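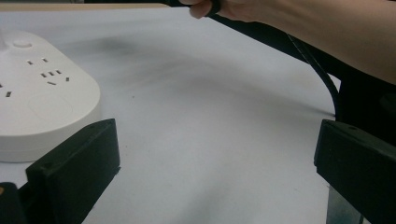
Brovden Hall Management Group
Minutes of the ordinary meeting held on Aug 12, 2022 in the small meeting room

Present: Senga Cairns (chair), Elspeth Rutherford (minutes), and the representatives of the choir, the lunch club, the badminton section and the playgroup.
Apologies: the representative of the history society.

1. Minutes of the previous meeting

The minutes were taken as read. One correction was made under item 4: the key safe code is to be changed after each private hire, and not monthly as recorded. With that change the minutes were approved and signed.

2. Matters arising

2.1 Side gate. The lower hinge has been replaced. The gate now closes but the latch does not always engage. ER to ask the fitter to return.

2.2 Noticeboard. The new backing has been delivered and is in the boiler cupboard. It cannot be fitted until the old one has been taken down, and two of the screws are seized. Carried forward.

2.3 Piano. Tuned in time for the choir's summer concert. The tuner reported that the instrument is standing too close to the radiator and should be moved to the inside wall. The badminton section asked that it should not go at the court end. Agreed to place it beside the kitchen door, on its boards, with the castors locked.

3. Electrical inspection

3.1 The report on the fixed wiring has been received from Novero Electrical and was circulated beforehand. The overall result is satisfactory, with four observations, none of which requires immediate action.

3.2 The observations were discussed in order.

(a) The distribution board in the entrance lobby is labelled in pencil and two of the labels have worn away. The contractor will supply a printed schedule. No charge.

(b) The outside light over the fire exit has a cracked diffuser. To be replaced before January.

(c) The sockets on the stage are on the same circuit as the kitchen wall sockets. This was known. It accounts for the trip during the lunch club's spring meal, when the urn and the stage heaters were on together. The contractor recommends a separate circuit for the stage and has priced it at £2316 including making good.

(d) There are too few fixed sockets in the main room for the way it is now used, and users depend on extension leads. The contractor advises additional double sockets on the long wall and has offered to price these with the stage circuit.

3.3 On (c), the chair said that the price was higher than had been allowed for in the budget. The choir representative asked whether the heaters could be put on a timer. ER replied that this had been looked at and would not help, as the heaters are needed when the kitchen is busiest. It was noted that the last price for the same work, obtained before the lobby was altered, had been lower but had not included plastering.

3.4 Agreed to obtain a second price, from Naciri & Co., on an identical specification, to cover both (c) and (d). The specification should state the number of sockets and the mounting height -- the first contractor's letter gives neither for the long wall. Decision deferred to the next meeting.

Action: ER to write the specification and send it to both firms.

3.5 Portable equipment. Items belonging to the hall were tested on the same visit. All passed except one kettle and one extension reel, which have been disposed of. Items belonging to user groups were not tested unless left out for the purpose. The playgroup's items were in a locked cupboard and were missed.

3.6 The following rules for leads and adaptors were adopted and will be added to the conditions of hire:

One extension lead may not be plugged into another.
Heaters, urns and kettles must be plugged directly into a wall socket.
Leads crossing a walkway must be covered with the rubber strip kept under the stage steps.
Reels must be fully unwound before use.
Groups leaving electrical items in the building must label them with the name of the group and have them tested with the hall's own.

3.7 The lunch club representative asked whether the second rule applied to the hot cupboard, the flex of which does not reach the nearest socket in its present position. Agreed that it does. The hot cupboard is to be moved to the serving hatch end, and the folding table at present kept there to go in the store.

4. Finance

4.1 The statement to the end of the last quarter was presented. Income from regular users is in line with the budget. Income from private hire is a little above it, chiefly on account of children's parties.

4.2 Gas costs are well above budget. The fixed tariff ended in the spring and the new unit rate is roughly double the old. The chair proposed that the heating be set to come on 36 minutes before the first booking in place of the present hour, this being the time the main room takes to reach temperature according to the controller's own log. The playgroup representative was concerned that the log had been taken in mild weather. Agreed as a trial, to be reviewed in January.

4.3 Hire charges. It was proposed that the refundable deposit for private parties be set at £100. At present it is half the hire fee, which leaves very little in hand for a short booking. Agreed, with effect from new bookings only. Regular users will continue to pay no deposit.

4.4 Two invoices remain unpaid by an occasional hirer. ER to send a second reminder, after which no further booking will be accepted from that hirer.

5. Bookings

5.1 The online calendar supplied by Fomum has been in use since the spring. Double bookings have stopped. Two faults remain: the calendar shows the small meeting room as free when the whole building has been hired, and the confirmation message gives the old telephone number.

5.2 The supplier has acknowledged the first fault and given no date for correcting it. Until it is corrected, ER will block out the small room by hand whenever a whole-building hire is entered. The second can be put right from the settings page. Done during the meeting.

5.3 The badminton section asked to extend its evening session by one hour over the winter. The choir, which follows on the alternate weeks, has no objection provided the nets are down and the posts stowed by the start of its own booking. Agreed.

5.4 A request has been received from a dance class for a weekly afternoon. The only afternoon available is the one used for floor cleaning. Agreed to offer it on condition that the cleaning can be moved to the morning. ER to speak to the cleaner before replying.

6. Building and grounds

6.1 Roof. The slipped slates on the north side have been refixed. The roofer also cleared the valley gutter and found the lead sound. There has been no further staining on the store ceiling, though there has been little rain to test it. The stained area is to be left unpainted until after the winter.

6.2 Floor. The main room floor is due to be resealed. The work takes three days, including drying, and the room cannot be used at all in that time. The playgroup holiday was suggested as the least disruptive period. The badminton section asked that the court lines be repainted before sealing and offered to meet the cost of the paint. Agreed.

6.3 Kitchen. The cold tap is stiff and the sealant behind the sink has blackened. The chair will replace the sealant. The tap is to be left until a plumber is on site for the boiler service. The lunch club reported that the inventory on the cupboard door no longer agrees with the contents, in particular the small plates. A new list will be drawn up and laminated.

6.4 Hedge. Cutting is to wait until the end of the nesting season. The neighbour on the east side has asked that cuttings be removed from the verge on the day, and this was agreed.

6.5 Storage. Space under the stage is again short. Each group is to clear anything it no longer uses and to keep within its marked bay. Items found outside the bays after the next meeting will be moved to the lobby for collection. The history society's display boards are exempt, as they do not fit in any of the bays -- a place for them is to be found behind the stage curtain.

7. Fire safety

7.1 The alarm test and evacuation drill were carried out during a lunch club session. The building was cleared satisfactorily. The inner door to the lobby was found wedged open with a chair, and users are reminded that this door must be kept shut. A closer with a magnetic hold-open was suggested. ER to find out the cost and whether it can be linked to the existing panel.

7.2 The extinguishers have been serviced. The one in the kitchen has been moved nearer to the exit on the engineer's advice.

8. Correspondence

8.1 A letter of thanks was received from the organisers of the plant sale.

8.2 A resident wrote about cars parked across the entrance to the lane during evening events. The parking note in the conditions of hire will be moved to the first page. The chair will reply to the resident.

9. Any other business

9.1 The playgroup asked for a second coat rail at child height. Agreed, to be fixed to the lobby wall below the existing one.

9.2 The choir asked whether the stage lights could be left in the raised position between its rehearsals and its concert. Agreed, provided they are isolated at the wall.

10. Next meeting

To be held in the same room at the same time. Items for the agenda to Elspeth Rutherford at least one week beforehand. The two electrical prices will be taken as the first item after matters arising.

Signed: Senga Cairns, chair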